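Two-arm cell: left gripper closes too high on towels after cleaning

relletti_cell4
Posted in Setup and Maintenance, 7 replies hidden

Hello all. I look after a small folding cell with two white arms and parallel grippers, a camera on each wrist. In June I cleaned the left gripper and put the wrist camera bracket back. Now the left fingers close above the cloth and take only the pile. The right arm is fine. I test with one light green terry towel, flat on the white table.
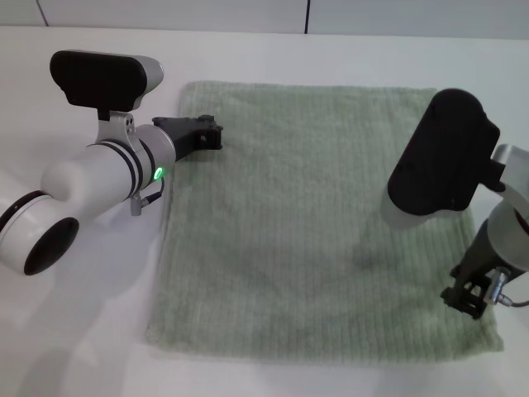
I did the tool calibration again with 10 points and the error is small, but the result is the same - it closes 4 mm too high. Should I change the offset by hand?

Dehghan
Please don't change the offset yet. If the bracket sits a little tilted, a hand offset will be correct only in one place of the table. Loosen the bracket screws, push the camera housing fully against its seat, tighten crosswise, and then do the hand-eye calibration. Tool calibration alone does not touch the camera. Check also that the cable has slack when the wrist turns.

zokance_805
same problem here, I just lowered the table height value. works ok

relletti_cell4
Thank you Dehghan, the bracket was not fully seated. After hand-eye calibration it picked the corner 183 times without a miss. The cable was also a bit tight - I gave it a longer loop.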